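2019-05-03
By the Bautista County Elections Office

Bautista County opens second early voting site in Lurnine

LURNINE – Voters in the north end of Bautista County will get a polling place close to home for the June runoff, and we couldn't be happier to share the news! The county board approved the Lurnine site at its April meeting, adding it to the long-running one in Zilow.

Both sites will be open for 2 weeks before the runoff, Saturdays included, and any registered county voter can use either one. Parking is free. The Bulta bus line stops right outside the Lurnine building.

We still need 20 poll workers (training is paid, and first-timers are very welcome). Sign up at the front desk in Zilow. A postcard with hours and directions goes out to 2000 homes in the Lurnine area this month.
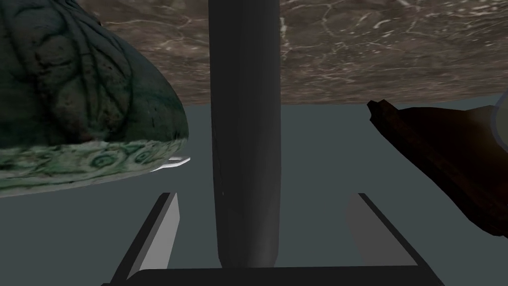
A dark gray cylinder between two gripper fingers, computer rendering.

Sample ballots are ready for pickup at both town libraries.

Comments

northender: Finally! That drive to Zilow was a pain.

mapleandmain: Is the side door step-free?

bus_rider_4: Signed up to work the polls, see you there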